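1/5 Saturday is for sorting. I have one table, many small things and no system, so today I try to make one.

2/5 Rule from my friend Seidu Mensah: first the containers, then the things. If the container has no job, it goes back on the shelf.

3/5 The two red bottles got the small white basket. The big white bin is still empty, I keep it for the cloths. The gray one and the blue-green one must be folded first, now they are both only crumpled.
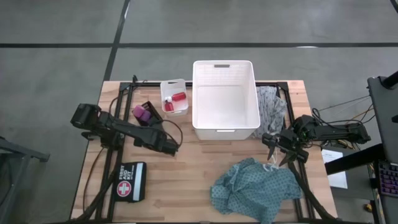
4/5 Folding. I am slow with this. I fold in half, then in half again, and I press with the flat hand. The gray goes in first, the blue-green on top, so I can find it quickly.

5/5 The pink thing stays in the black tray for now. Fabian Danzer says a tray is not storage. Maybe he is right, I will decide after lunch. How do you keep your small things?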